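Cuaderno del taller de mesas, entrada 2/2/26
Escribe: Jae-in Wi

Objetivo de la jornada
Decidir qué cosas se quedan sobre las mesas y cuáles vuelven al estante, y revisar si el acabado de la mesa soporta la cinta de marcar. Dejo también apuntes de la pizarra, que borramos después.

Material
Empecé por las cajas de cartón de Statley. Llegaron con el pedido de la semana pasada y son de dos formatos, uno con ventana y otro sin ella. La caja con ventana se dobla en cuanto la aprietas un poco por el centro, así que no la quiero para las pruebas de peso. La otra es más rígida y la solapa cierra bien. Pesé la rígida llena: 1000 g justos en la balanza de Oda, con la tara hecha. Anoto el número de lote por si hay que pedir más: 2104.

La impresión morada me preocupa un poco. Si se frota con un paño con alcohol, deja color en el paño. Con agua y jabón no pasa nada. Pido a todos que limpien la madera clara solamente con jabón, y que las cajas se apoyen de lado, porque de pie ocupan poco pero se caen con cualquier golpe en la pata de la mesa.

El texto de la etiqueta blanca es demasiado pequeño para leerlo desde la silla. Voy a escribir el lote con rotulador en un extremo.

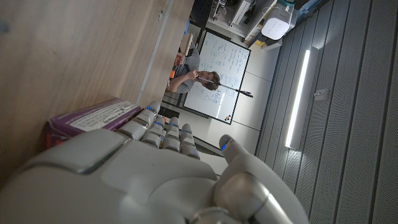 Pizarra
Los apuntes que había, copiados antes de borrar:
- Distancia entre la mesa y la pizarra: dejar sitio para una silla y para pasar por detrás.
- Los rotuladores secos se tiran, no se devuelven al vaso. Lo escribo porque probé varios y casi ninguno pintaba.
- Preguntar a Reinholz si el borrador magnético se vende suelto.
- La palabra «Cellance» con dos signos de interrogación. No recuerdo quién la escribió. Supongo que es por la muestra de barniz que prometieron y que todavía no ha llegado.

Mesa de nogal
Digo nogal por el color, no he comprobado la madera. El rectángulo de cinta azul clara sirve para saber dónde se trabaja y dónde no se dejan cosas. La primera vez lo puse demasiado cerca del borde y lo tuve que repetir. La cinta se despegó bien en tres lados; en el cuarto quedó un poco de pegamento, que salió con el dedo y paciencia. No hay marca en el acabado, o yo no la veo con la luz de techo. Habría que mirarlo otra vez con la lámpara pequeña.

El rectángulo nuevo me salió torcido por una esquina, 8 mm más o menos que la opuesta según por dónde se mida. Para lo que hacemos es suficiente. Si alguien quiere corregirlo, que use la regla larga y no el metro de tela, que se estira.

La taza azul marino se queda en el centro de la mesa. Es la mejor que tenemos para guardar piezas pequeñas: tiene el fondo plano, no se vuelca y el color oscuro hace que las cosas amarillas se encuentren rápido al mirar dentro. Por favor, no beber de ella. Ya sé que es una taza y que parece una norma rara, pero el mes pasado hubo una confusión con el té y no quiero repetirla. El asa siempre al mismo lado, así no la golpeamos con la manga.
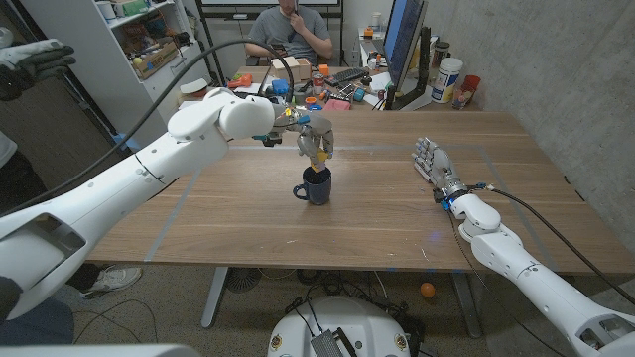

La taza en su sitio, dentro de la zona de trabajo. Detrás, el escritorio antes de ordenar.

Escritorio del fondo
Es lo que está peor. Hice una lista rápida de lo que hay que mover:
- La lata roja y blanca, al reciclaje.
- El plato blanco, a la cocina.
- El rollo de cinta verde azulado, al cajón de las cintas con los otros colores.
- El recipiente blanco grande de la etiqueta azul, al suelo, junto al estante. Al lado del monitor quita sitio para escribir.
- El vaso rojo con los bolígrafos se queda.
- La botella pequeña de tapa naranja: ponerle nombre. No quiero botellas sin nombre cerca del teclado.

La caja de cartón del escritorio la dejo donde está hasta que su dueño diga algo. En la estantería blanca hay otra con cosas de colores que tampoco está clasificada. Propongo vaciarla entera sobre la mesa y separar por tamaño. Por color ya lo intentamos y no funcionó, cada uno tenía su idea de lo que es turquesa.

Pendiente
1. Repasar el acabado de la mesa con la lámpara pequeña.
2. Escribir el lote en las cajas moradas.
3. Comprar 2 borradores, si Reinholz los tiene.
4. Llamar a Cellance antes de que termine febrero.
5. Buscar una tapa para la taza. Puede servir un posavasos de corcho, no tiene que cerrar, solo que no entre polvo.

Nota al margen: el paño que quedó manchado de morado está colgado detrás de la puerta, todavía se puede usar para el suelo.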